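Bread keeping, freezing, reviving. Notes from my kitchen

Updated August. Took out the part on bread machines, that was getting long.

Storing first. Paper bag for the first day, cut side down on the board if you've already started it. Plastic only once you've stopped caring about the crust. Plastic keeps the inside soft and turns the outside to leather by supper. Not the fridge! Bread goes stale faster in there than on the counter, people still argue with me on this, fine, try it with two halves of the same loaf.

Bread box is OK if it has a vent. Mine is an old enamel Kollár with a lid that doesn't quite close, works better than the nice tight one I gave away. Wipe it out with vinegar and water once a week in summer. Dry it all the way before the bread goes back. Crumbs in the corners are where mold starts.

If you see mold on one slice, toss the loaf. Soft bread, you can't cut around it. Then wash the box.

Freezing. Do it the day you bake or buy, don't wait til it's going stale and then freeze it, you just get stale bread later. Slice first. Wax paper between slices if you have patience, I don't, I give the bag a good whack on the counter and they come apart. Squeeze the air out. I use the Hidix freezer bags because the zipper holds, any thick one will do. Double bag if it's staying in over a month. Write the date on it, you will not remember.

Whole loaves can be frozen too. Wrap in foil, then a bag. Thaw on the counter still wrapped, 4 hours for a regular size, overnight for a big one. Unwrap early and the crust gets wet and sad.
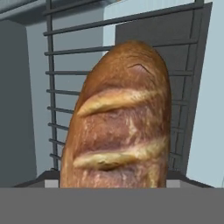 Reviving a day-old loaf is the trick I get asked for most. Run the whole thing under the cold tap for a second, quick, crust only, keep the cut end dry. Straight onto the oven rack at 350. Ten minutes for a small one, a bit longer for a fat one. With a slashed loaf go easy on the water - those pale raised ridges along the cuts are the first thing to go crunchy and you don't want the tap running into the grooves under them. Just wet your hand and rub it over that side. Eat it the same day, it only works once. Second time around you get a brick.

Already sliced? Toaster, obviously. Or a dry skillet on medium with a lid on for the first minute, then lid off.

Microwave - only for rolls, only in a damp paper towel, only 18 seconds, and eat it right there standing up. After that it goes tough.

Cutting. Let it cool. I know. Cutting hot bread gums up the middle and the knife drags. Long serrated knife, saw, don't push. If the bottom crust is so hard you end up squashing the loaf, lay it on its side and cut from there. Does wonders. Gesness makes a cheap bread knife that has held up fine here, don't put it in the dishwasher, I did and the handle went gray.

Too far gone to revive:

Crumbs. Dry the pieces in a low oven, then rolling pin in a bag. Keep in a jar with a tight lid, or in the freezer if there was any butter or milk in the bread.

Croutons. Cubes, oil, salt, 375, shake the pan halfway. Garlic powder goes on after, it burns.

French toast. Stale is better. Let it soak longer than teh recipe says.

Soup. Tear up the crusts and drop them in at the end. Thick in five minutes.

Crusts for cleaning the coffee grinder - works, sort of. Dry rice works better.

Flour, quick. Keep white flour in a sealed tub, whole wheat in the freezer, it turns rancid sooner than you'd think and then everthing tastes like crayons. My Grodarance tubs stack well but the labels peel, so masking tape and marker.

Somebody wrote in asking if you can freeze dough. Yes. After the first rise, punched down, oiled bag. Use it in 4 weeks. Thaw in the fridge overnight, shape, let it rise again, takes longer than you want it to. Go a little heavier on the yeast if you know from the start it's getting frozen.

Next page is butter and how soft is soft.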